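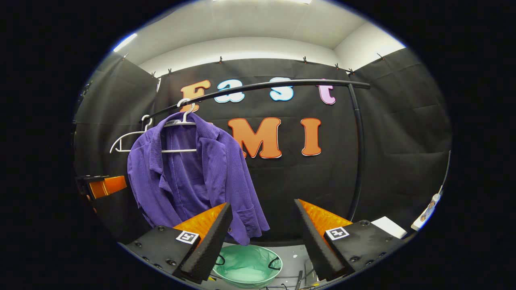

Unit 8: Hanging shirts on an open rod

Tadance Garment Care, course handout 259

1. Fasten the top button before hanging, unless the collar is to be shown open. An open collar pulls the shoulders forward on a smooth plastic hanger.

2. Set the shoulder seams on the ends of the hanger arms. Fine ribbed cloth stretches if the seam sits short of the end.

3. Straighten the placket from collar to hem. Leave the sleeves to fall freely – do not fold them behind the body.

4. On a rod with a curved end, keep hangers on the level part. Hooks slide on the bend.

5. Remove empty hangers or move them to one end. Allow 30 mm between garments.

Bunching near the hem is treated with steam, held 300 mm from the cloth. See Unit 9 for trousers.

Print this page | E-mail this page

Comments (2)

Paisan: Does point 2 apply to knitted tops as well?

Mavon: No, fold those. Unit 11 covers it.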